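Thygesen Marnureck Gear Puller Set

Gears and pulleys that have sat on a shaft for years do not come off by hand, and prying at them with a screwdriver tends to chip teeth and bend rims. The Marnureck puller set is made for small shop work: mower decks, belt drives, gearboxes, bench grinders and older farm equipment.

The set has a two-jaw puller, a three-jaw puller and a center screw with a fine thread. Jaws are reversible for inside or outside pulls and open up to 200 mm. Turn the screw with a wrench or a ratchet. Impact guns are not covered by the warranty.

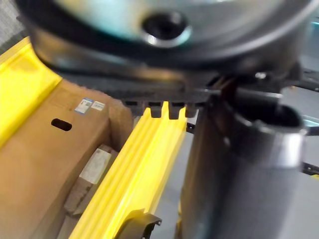 Can the jaws be bought separately?
Single jaws and center screws are sold as spare parts under the Skellero name and fit all sets made from January on.

Before pulling, take off any snap ring, set screw or key. Put a drop of oil on the screw threads and the tip. Tighten a little at a time and check that the jaws sit square behind the hub.

Specifications
Reach: 200 mm
Screw wrench size: 22 mm hex
Case: steel, with latch
Warranty: 2 years

Orders ship from our Porndale warehouse. Shipping is free on orders of 40 sets or more. Returns are accepted on unused sets in the original case.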